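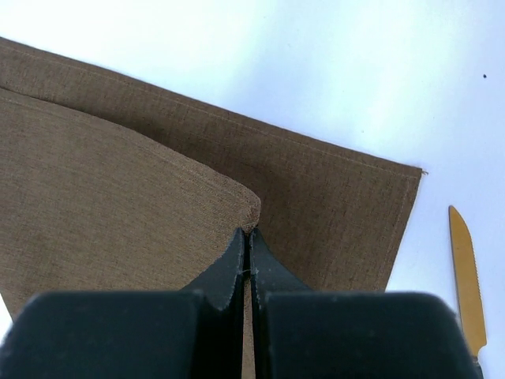 How to Wash, Dry and Store Cloth Napkins

Cloth napkins last for years if stains are treated early and the cloth goes into the drawer fully dry. These steps work for cotton, linen and most blends. Check the label first if you have it. Silk and anything with metallic thread should be washed by hand.

What you need
Liquid laundry detergent
White vinegar
Dish soap for grease
A soft brush
An iron, if you like a crisp fold

Step 1. Shake and sort
Shake crumbs off outdoors or over the sink. Put dark napkins in one pile and light ones in another. New napkins in brown, red or navy may lose dye in the first few washes, so keep them away from anything pale.

Step 2. Treat the stains
Grease: rub in a drop of dish soap and leave it for 30 minutes.
Wine or berries: rinse from the back with cold water, then dab on vinegar mixed half and half with water.
Candle wax: put the napkin in the freezer, then scrape off the wax with a dull knife. Any color left behind can be treated like grease.
Try the vinegar on a corner first if the color is strong.

Step 3. Wash
Use warm water for cotton and cool water for linen. Fill the drum no more than two-thirds full. Skip fabric softener. It leaves a coating that makes napkins slide off laps and soak up less.

Step 4. Dry
Tumble on low and take the napkins out while they are slightly damp. If you use a line, pull each one square before you clip it. Look at the stained spots before using the dryer, as heat will set whatever is left. Repeat step 2 if needed.

Step 5. Press and fold
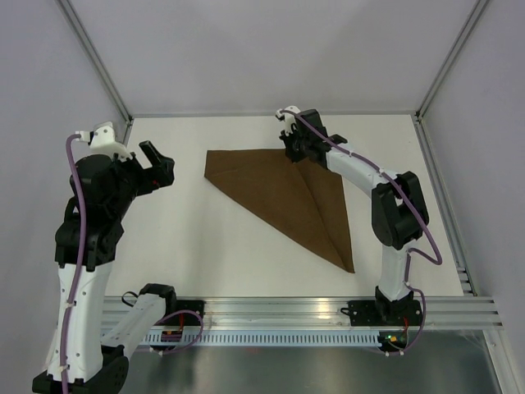 Iron on the wrong side, from the middle out to the hems. Pushing the iron along the hem first stretches it and gives you wavy edges. For everyday use, fold in half and in half again. For a triangle, bring one corner to the opposite corner and smooth toward the fold with your palm. Let pressed napkins cool before you stack them.

Step 6. Store
Keep sets together in a drawer or a lidded box, with the heaviest cloth at the bottom. Holiday napkins that only come out from October on should be refolded once or twice a year along different lines, or the creases will start to wear. Plastic bags trap moisture, so use an old pillowcase.

Updated 13 Feb 2026
Filed under: Laundry, Table Linens
Next: Getting Water Rings Off a Table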